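Descaling a kettle when the water is this hard

Reading time: 3 minutes

Our water report gives total hardness as 275 milligrams per litre, measured as calcium carbonate. That is well into the band the supplier calls "very hard". Before we moved I had descaled a kettle perhaps twice in my life. Now I do it monthly and keep notes.

The scale in a kettle is mostly calcium carbonate. Calcium hydrogencarbonate is soluble and stays out of sight in cold water. Heating drives off carbon dioxide, the equilibrium shifts, and the carbonate comes out on the nearest hot surface. In a kettle with a flat base that means the plate directly over the element. The layer conducts heat badly, so the plate runs hotter than it should and the kettle gets louder. Ours, a basic Sanomby with a steel base, starts to rumble at a noticeably earlier stage of the boil after three weeks.

I timed it. With one litre of cold tap water and a clean base, the boil took 174 seconds to cut-out. After five weeks without treatment the difference was only a few seconds, well inside the variation I get from the starting temperature. The energy argument for descaling is therefore weak at this thickness. The better arguments are flakes in the tea and a thermostat that clicks off late.
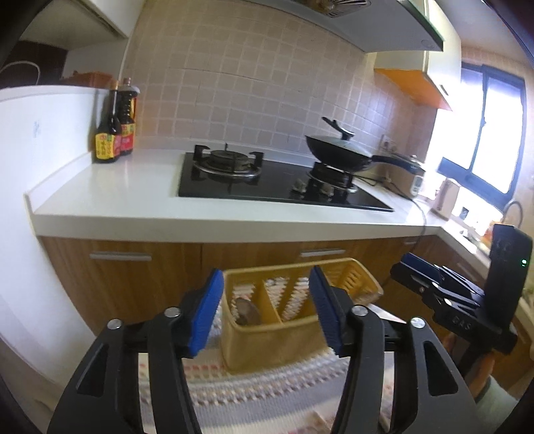 Vinegar works, but slowly, and the smell stays in the lid seal for days. Citric acid is cheaper by weight and has no smell. I use 30 grams to a litre of water, heated until it is hot to the touch and then switched off. Do not boil it. Calcium citrate is less soluble in hot water than in cold, and if you boil a strong solution on top of heavy scale you can end up with a white deposit that is harder to shift than the one you started with. I did this in May and spent an evening with a nylon brush.

Twenty minutes is enough for a month's growth. The fizzing is carbon dioxide leaving, and when it stops either the scale has gone or the acid has. If there is still a crust, pour the lot away and mix a fresh batch. Rinse twice, boil once with plain water, discard that too.

The mesh filter in the spout needs separate treatment. It clogs from the inside edge, where water sits after pouring. I lift it out and leave it in a mug of the same solution. Ours has a plastic frame and came through a dozen soaks without harm, though the clip has gone a little stiff.

I have tried one branded product, Clikarar, in sachets. The ingredients panel lists citric acid first and a dye. It performed the same as the loose powder at several times the price.

Next job is the shower head, where there is no heating element and the deposit forms by evaporation. It is a different texture, much harder, and I have not settled on a concentration.

Comments (3)

Kanyarat Meesuk
Does this apply to kettles with an exposed coil? Mine is ancient and the coil looks like coral.

Kamol Thepsuriya
Can confirm the calcium citrate problem. Took me three cold soaks overnight to get rid of it.

Jirayu Boonchu
What about a jug filter? We bought one and the kettle has stayed clean for two months, but the cartridges are not cheap.

Recent posts
Reading a water quality report
Why the dishwasher salt light comes on early
Replacing a tap washer without replacing the tap
Limescale on glass: four acids compared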